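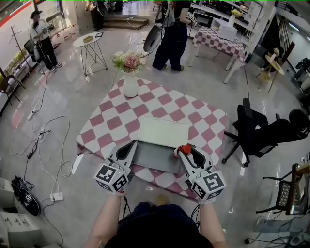 I have been trying to work out when we all stopped using tablecloths, and I think it happened somewhere between my nan's generation and mine while everyone was looking the other way. Growing up in Clamoldale we had one on the kitchen table every day of the year, and a better one in the hallway cupboard for when the relatives came. A cloth like the pink and white checked one in the photo, hanging a bit over the near edge with a white leg poking out underneath, would have been a weekday cloth at our place. Mum would have called it cheerful. The good one was plain white and it terrified me.

These days I go to people's houses for tea and I eat off bare timber, or stone, or something pretending to be stone, and I'm forever being handed a coaster. I have nothing against coasters! But if the table is so precious that my glass of water is a threat to it, perhaps the table could be wearing something.

The usual argument is the washing. Who has time, and so on. Well, I've been using cloths every day for years now and I can report that you take it off, you shake it out the back door (the magpies are thrilled), and once a week it goes in with the towels. I don't iron mine. I used to feel guilty about that and then I turned 50 and it passed. If a crease bothers you, put the fruit bowl on it.

The other argument, and my sister is very firm on this one, is that tablecloths are daggy. She has a big pale dining table from Drumska that cost more than my first car, and she says covering it up would be like putting a doona over a painting. Fair enough, except that she won't let her kids do their homework on it. They do it on the floor. I did six years of high school homework on a cloth with a burn mark in the shape of Tasmania, and nobody minded what I spilled.

What I will grant her is that most of the cloths in the shops are dreadful. I went looking in November, when I wanted something for a long table outside, and the whole wall was polyester in colours I can only describe as dentist. One of them was a Sustex thing that promised to repel everything, and it did, including the salad, which slid. I ended up with a cotton Lapiņa from the op shop, still folded in its paper band, with a darn in one corner so neat that I felt a bit emotional about it in the queue. Somebody had sat down with a needle and fixed that, for a tablecloth! It's on my table now and I put the teapot next to the darn so people will notice.

I suppose that's what I miss, more than the look of it. Laying a cloth took ten seconds and it told everyone that the bills and the school bags had to go somewhere else for an hour. Our table at home was the office, the sewing room and the place where Dad took radios apart, and then out came the cloth and it was dinner. My own kids learnt the same thing without me ever saying it. The minute they hear me flap it they start moving their junk, grumbling, but moving it.

So I'm asking you to have a go. Get a cheap one, cotton if you can manage it, a bit bigger than you reckon you need, and don't save it for visitors. Let someone spill the beetroot on it in the first week and get that over with. Mine has beetroot, candle wax and a blue biro line that runs nearly the whole width, and I'm still getting it out again tonight for sausages.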